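Wandville Site, Hand and Gripper Comparison
Minutes of the review meeting, June 1, 2022

Present: manipulation group, controls group, purchasing. Apologies from the Breltero project lead, who sent written comments.

1. Minutes of the last meeting

The April minutes were accepted with one change. Under item 4, the part on order for the Kioko controller should read "power board" and not "signal board." Purchasing confirmed that the power board has arrived and been fitted.

2. Multi-finger hand

The Plirora hand has now been on the arm long enough for a first report. The group discussed the fabric covering first. Manipulation wants to keep it, as it stops the linkages from catching on cables. Controls would prefer a version that leaves the back of the hand easier to reach, because every wiring check means taking the whole cover off and putting it back. The brackets and the black fingertips stay uncovered in either version.

There was some discussion of the wrist camera. With the fingers pointing down, the cover takes up a good part of the upper view. Controls asked whether the camera could be moved lower. Manipulation said a lower mount would lose sight of the fingertips on a wide grasp.

Agreed: keep the present mount until the comparison is finished, and trim the cover on the camera side only.
Action: manipulation, to mark up a cover for trimming.

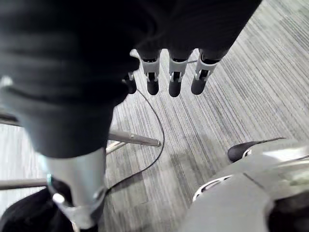 3. Controllers

Two controllers were compared on the same set of moves, the Kioko unit and the older in-house one. A total of 179 grasps were logged, split between the two. The Kioko unit closed the fingers more evenly. The in-house unit was easier to stop and restart partway through a move. Thirteen of the logged grasps have no force data and will be left out of the table.

Purchasing reported a quote of $885 for a second Kioko unit. The limit for this quarter is $900, so it can be ordered without further approval, but shipping has not been confirmed and could take it over.

Action: purchasing, to get the shipping cost in writing before ordering.

4. Test objects and table

The tall snack canisters with yellow lids will stay as the main test object, with the short red can as the small one. Breltero's written comments asked for a box and a soft bag as well. The group was willing to add the box. The bag was put off to a later round.

Controls raised the steel tabletop. It throws bright streaks and reflects the objects standing on it, and the head camera view suffers for it. A matte mat was suggested. Manipulation pointed out that a mat would change the friction and make the earlier runs hard to compare.

Agreed: finish the present round on bare steel, then repeat a short set with a mat.
Action: controls, to choose the mat and write up the short set.

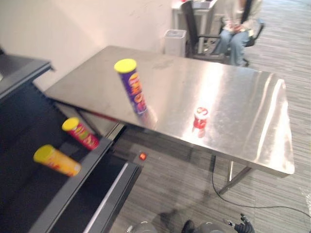 5. Other business

Log file names still differ between the two controllers. Controls will send out a single format. The spare fingertips are to be stored with the hand and signed out when taken.

The next meeting will be set once the shipping cost is known.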